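Modules > Surfaces and Finishes > Week 8

We use cookies to improve this site. Accept / Manage

Reading a gray surface
Notes: Kalevi Hirvonen

Paint guides claim you can judge a finish by eye. I doubt it. A soft shadow can pass for a stain, and a matte gray picks up tints from whatever light falls on it – so be slow to name a color.

Try it on a plain gray with one broad, blurred shadow.

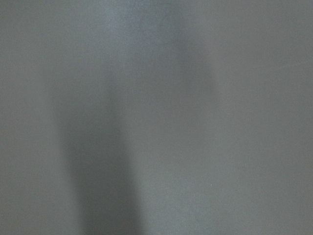 Before next class
Read Oksanen, 11 pages. Question his tint chart.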